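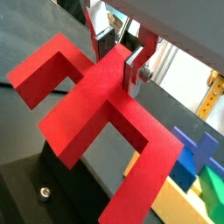

Wrist camera, red piece held over the black block, Faldale cell, June

Rules day. I've been promising Despina a proper set of house rules for the puzzle cell ever since Motano asked to see "our written practice" and all I could find was a sheet of A4 with a coffee ring on it and two lines about tidying up. So I'm writing the thing in the notebook first, with the arguments left in, and then somebody with neater habits than mine (Mirta, please) can turn it into the clean version. Scribble on this one as much as you like.

Started at 9.20 with Aqeel, cell in hold, mugs on the far bench. Yes, that's already a rule and yes, I had to be told.

First thing we argued over was hands. The old sheet says "do not reach in while the robot is moving", which sounds fine until you've stood there with the arm stopped between moves and your brain telling you it's finished. Stopped isn't the same as held! It could be waiting on a timer, or on the planner, or on the camera, and from the outside they all look exactly alike. So the new wording goes by the state of the cell and leaves the arm's behaviour out of it: hands go in when the amber lamp is lit and you pressed the button yourself. If someone else pressed it, you ask them, and you get an answer in words. Aqeel wanted a thumbs-up to count. I said no, half of us talk with our hands anyway, and Elba does it more than anyone.

Second, what to do when there's a piece in the fingers and you need to stop. This one matters more than it looks, and we had three different habits going. Elba opens the gripper and catches the piece. Svitlana jogs it down to the surface and then opens. I (confession) used to hit hold, go off and think about it, and come back later to find the piece still hanging there in the grip. From today it's Svitlana's way for everybody: slow jog, lower until the piece is supported, open, back off upwards, then hold. Nobody catches. If you can't jog because the controller has faulted, leave the piece where it is, hold the cell, write the fault code in the log and fetch one of the people on the door list. It's a puzzle piece, it can wait for us.

Elba's objection, noted fairly: with the big branching pieces you can't always tell which bit will touch first. They're all arms and notches, and if you come down at a slant one arm lands and the rest levers against the pads. She's right, and I've seen one twist in the grip when I did precisely that. So there's an addition for any piece with a hook or an inside corner: level it before you lower it, and look at it from the side with your own eyes as well as on the wrist view. The wrist view is lovely for seeing the pads and hopeless for judging height. The same addition says to look along the whole piece before moving sideways, over the block and over whatever is parked on the tray, and to lift clear of all of it first. I know that sounds like a rule for toddlers. We have a dented pad in the drawer that says otherwise.

Grip force got its own paragraph and then got taken out again. Svitlana's point was that the force number lives in the task file, and if we also write it in the rules we'll end up with two numbers that disagree by autumn. So the rule just says: use the task file, don't change force at the pendant, and if a piece slips, stop and log it before you try again. I liked that. Fewer numbers to go stale.

Tea. Then the start-state check, which was the part I was dreading.

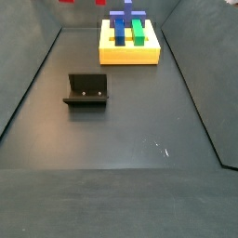 The trouble with "make sure the cell is ready" is that everyone has a private picture of ready. Mine is that the base looks straight. Mirta's includes the floor, the fixings, the light and possibly the weather. We sat down with the log from the Mansilla building, where the cell lived before it came here, and it has 532 entries, and in over 300 of them the start-state box says nothing but "ok". OK how? You can't do anything with that afterwards. When a run goes wrong and I want to know whether the base had shifted, "ok" is just somebody being polite to me.

So we've swapped the box for things you have to look at, in the order you'd naturally see them walking up:

Arm parked and out of the working area before you begin the check.
Front ledge clear. No pens, no hex keys, no spare parts "just for a second".
Black bracket: look at both screw heads, then a light push with one finger. If it moves, stop and tell Aqeel.
Floor: anything small and loose gets wiped up. White flecks included, even if you're fairly sure they're marks in the surface. Wipe first, decide afterwards.
Yellow base: square to the back wall, nothing in the slot that the task file doesn't ask for.
Pieces on the base: as in the task file, checked by colour and by which side they're on. Say them out loud if there are two of you.
Initials and time of day.

The floor line caused the longest discussion of the morning, would you believe. Aqeel thinks scuffs and flecks make no difference to anything, and for the arm he's probably right, it couldn't care less. But the fixed camera sees them, and Despina's people have to label what the fixed camera sees, and she has asked us more than once (nicely, then less nicely) to keep the background the same from one session to the next. A scuff that's always there is fine. A speck that comes and goes is a nuisance. So the wiping is partly for her, and I've put that in the rule so that nobody thinks it's Mirta being fussy.

On saying the pieces out loud: blue left, green right, purple across the top, that kind of thing. I felt daft doing it the first time. Then I read one out straight from the sheet without looking up, and Svitlana caught me, so now the rule says the person reading and the person looking have to be different people. If you're on your own you touch each line on the sheet as you go. Left and right are as seen on the fixed camera, by the way, with the back wall at the top. Please don't use "near" and "far", Elba and I spent a good while last month discovering we stand on opposite sides.

Things we looked at and left alone: gloves (no, they snag, and you lose the feel of the bracket), a second hold button at the back (would love one, it's in the request to Kerneck with the new lamp), and a maximum session length. Mirta wants the last one badly. I want it too but couldn't bring myself to write a figure down with nothing behind it. For now: if you've made 2 logging mistakes in a row, swap out. Swapping out isn't a black mark, it goes in the log like anything else.

Who can do what, as it stands. Everyone named here can run, hold and do the start check. Restarting after a fault is Aqeel or Svitlana only, until Elba has done her supervised ones, 3 of them, and she's well on the way. Changing anything that's screwed down means a note in this book plus a fresh calibration check before the next run, and that includes "I only nipped it up a bit". Especially that!

Tried the new check twice before lunch with Mirta reading and me looking. Slower than the old one, of course. She found the wording on the bracket line confusing (I'd written "test fixing", she took that to mean get a tool out), so it's the one-finger push now, as above.

To do:
- Mirta: clean copy, big type, one side of paper, to go by the pendant.
- Aqeel: pull the old sheet off the wall. Coffee ring and all.
- Me: send the draft to Despina and ask whether she wants the wipe logged or just done.
- Elba: write two lines on levelling the hooked pieces, in her own words, she explains it better than I do.
- Svitlana: check that the jog speed in the lowering rule matches what the pendant gives you in hold recovery. I think it does. Not certain.

Left the cell in hold at 12.40, lamp on, my initials in the log.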